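The budget line for grippers was 3,000, and Grigore Tudose had already spent 1,036 of it on chairs.

"They're for the demo," he said. "People have to sit somewhere while it works."

"How long do you think it takes?" said Dougal Dow.

Grigore looked across the room at the table and didn't answer, and Dougal wrote *chairs* in the margin of the spreadsheet printout and drew a box around it. He was a man who printed spreadsheets. At Gremcombe he had been known for it, and when Gremcombe was sold and the two of them set up on the second floor of the old Fanolia building, he had carried the printer up the stairs himself.

It was February and the purchase plan was due. The plan had to go to Mrs. Văduva, who owned nineteen cafeterias and the money. She had agreed in the fall to fund one station that could sort and put away utensils, and she had agreed to think about more. Her thinking was understood to depend on a document, and the document was understood to depend on Dougal, who had been writing it since lunch and had so far produced a title and a table with one column.

"Read me what you've got," said Grigore.

"*Item.*"

"That's the heading."

"It's a strong heading."

The station, meanwhile, had its arms out over the chopsticks. Dougal went over and stood beside it with his printout, the way a farmer might stand by a cow he was thinking of selling.
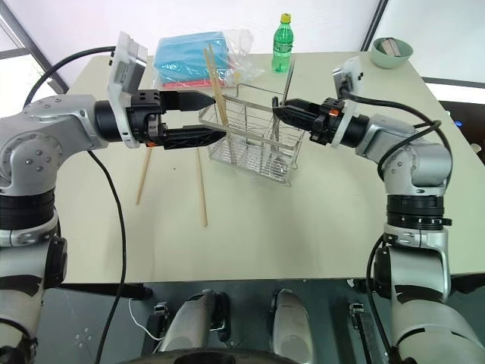

*Two in the basket, two still on the table.*

"What does it need?" he said. "If she said yes tomorrow. What do we buy?"

"Fingers," said Grigore.

"It has fingers."

"It has these fingers. I want the Radis ones."

Dougal had been afraid of this. The Radis catalog had been living on Grigore's desk since Christmas, and it had begun to fall open by itself at page forty-three. Page forty-three showed a set of fingertips on black velvet, lit from the side. There was no price. You had to call and talk to a person, and the person would ask you about your application.

"What's wrong with the ones we have?"

"Nothing's wrong with them. They wear. We go through pads and I order two at a time because you only approve two at a time, and then we pay shipping on two."

"I approve two at a time because in the spring you ordered a hundred of the cable clips."

"And have we run out of cable clips?"

They had not run out of cable clips. There were cable clips in the kitchen drawer with the takeout menus. Dougal suspected there were cable clips in his coat.

He sat down in one of the new chairs to write. It was an extremely good chair, which annoyed him. He wrote *Grippers, spare, one pair per station*, and then *Pads*, and then he sat looking at the word *Pads* and wondering what Mrs. Văduva would make of it. She had come up through the business. She had once told him, over a tray of her own soup, that she could tell what a manager was hiding by whichever line was rounded off. Ever since, Dougal had put cents on everything.

"Arms," he called. "How many do we tell her?"

"Two per station."

"She'll ask why not one."

"Ask her how many she uses."

"I am not going to ask Mrs. Văduva how many arms she uses."

He wrote *Arms (2)*. Under that he wrote *Spare arm*, crossed it out, saw the total that came of crossing it out, and felt better than he had all day. Then he thought about the fall, and the afternoon they had lost the left elbow and waited five weeks for another one while the right arm practiced by itself. He wrote it back in. The total returned to where it had been, like a relative.

"What about the tableware?" said Grigore. "We should budget for tableware."

"She has tableware. She has nineteen buildings full of tableware."

"For us. To practice on. I've been bringing it from home, Dougal. My wife wants to know where the spoons are."

"How many spoons?"

"She's gone past spoons. She's asking about me in general."

Dougal wrote *Tableware, assorted*, and put forty dollars and no cents next to it, and then changed it to $41.60 so it would look like he had checked.

He got up to stretch his back and went around to see how the sorting was coming along. They had reached the flatware, or at any rate one piece of it. On the screen on Grigore's desk the view from the wrist came up larger than life, and in it a perfectly ordinary spoon had taken on the importance of a bridge. 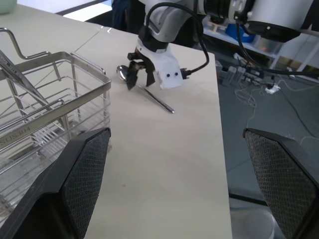 *The spoon, 4:15 p.m., from the wrist.*

"It looks like it's thinking," said Dougal.

"It's those two dots on the bracket. Everybody says that."

"Could we sell her the dots?"

"They come with the bracket."

Dougal wrote *Bracket* and put a question mark after it. He watched the screen for a while. He had worked in purchasing for most of his life, at Gremcombe and before that for a company that made lids, and in that time he had bought forklifts, ovens and once a boat, and had never before felt that the equipment was waiting to hear what he'd decided.

"Here's what she'll do," he said. "She'll take the total, and she'll divide it by what she pays a person to put away spoons, and she'll get a number of years."

"What number?"

"I did it on the stairs. You don't want it."

"Is it bigger than the warranty?"

"It's bigger than the lease."

Grigore took this well. He pulled a chair over, one of the good ones, and sat down backwards on it, and the two of them considered the problem in the manner of men who had considered it before, in worse chairs.

"Then we don't tell her spoons," said Grigore. "Nobody wants that job. She can't fill it. She told you herself, she had her nephew doing it in the summer and he left for the army."

"He said the army was quieter."

"So write that."

"There isn't a column for that."

"You've got one column. Add a column."

Dougal looked at his table. He did, in fact, have room. He ruled a line down the page with the edge of the Radis catalog and wrote *Remarks* at the top of the new half, and beside *Arms (2)* he wrote *does not have to be replaced in August*, and then, being a careful man, he crossed out *does not have to be* and wrote *should not need to be*. Beside *Spare arm* he wrote *see fall*. Beside *Pads* he wrote *wear*, and hoped she would respect it.

"Chairs," said Grigore, reading over his shoulder. "You haven't put the chairs."

"The chairs are spent."

"They should still be in there. She'll find them."

She would find them. She would find them before she had her glasses on. Dougal wrote *Chairs* and the full 1,036, and after some thought he added *.00*, which looked terrible, and moved across to *Remarks*.

"What do I say?"

"Say they're for her," said Grigore.

Dougal thought about Mrs. Văduva coming up the stairs past the place where the carpet stopped, and being shown to a seat, and being asked to wait while two arms and a wrist and a quantity of black cable made up their mind about a spoon. He wrote *for visitors, demo may run long*.

Then he turned to page forty-three and picked up the phone. It rang for a while at Radis. A woman answered and asked him, pleasantly, to tell her about his application.

"Well," said Dougal, and sat down. "Have you got a minute? It's cutlery."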